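Speaker notes: Getting people home sooner after a valve procedure
Pamstead Heart Forum, August 28, 2021

Opening

Say hello, thank the hosts, and get going! I have 27 minutes and I always run over.

Start with the patient from Tautahi. She came in for a new aortic valve through the groin and asked me on the ward round if she could be home for her grandson's birthday. We said probably not. I've thought about that answer a lot.

Slide 2: what we used to do

Everybody stayed in bed overnight with a temporary pacing wire, whether the ECG had changed or not. Pause here and ask who still does this. Expect plenty of hands, and be kind, we were doing it too until last November.

Slide 3: what we changed

If the ECG looks the same before and after, the wire comes out in the lab. Patients sit up early and walk that evening with a nurse beside them. I love this part (slow down!) because the ward nurses designed it, and they spotted problems the doctors had missed.

Mention Mimier, our checklist. It fits on one sheet. Offer copies.

Slide 4: numbers

Some 800 patients since we began. 13 came back within a week, mostly for groin bruising or a slow heart rate. Don't rush past the slow heart rates. Two of them needed a permanent pacemaker, and both had a right bundle branch block beforehand. Those patients now stay on the monitor longer.

We had no comparison group, so say so plainly before someone in the front row does.

Slide 5: still stuck on

Patients who live alone. Long drives home. Who answers the phone at night? Peter is going to talk about home rhythm patches after the break, so point people to him and leave time for questions.
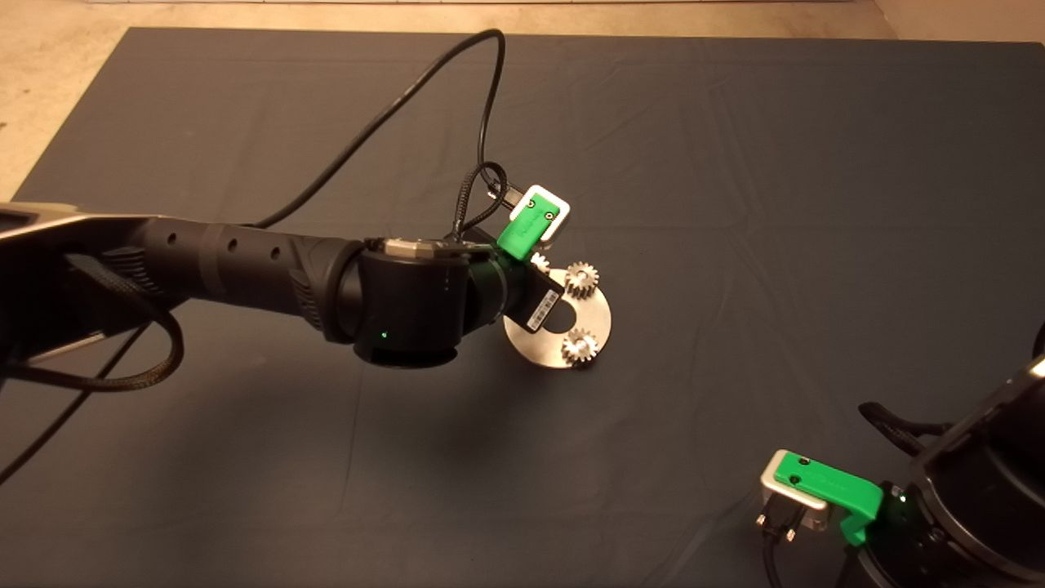
Caoimhe Horgan
Structural heart nurse specialist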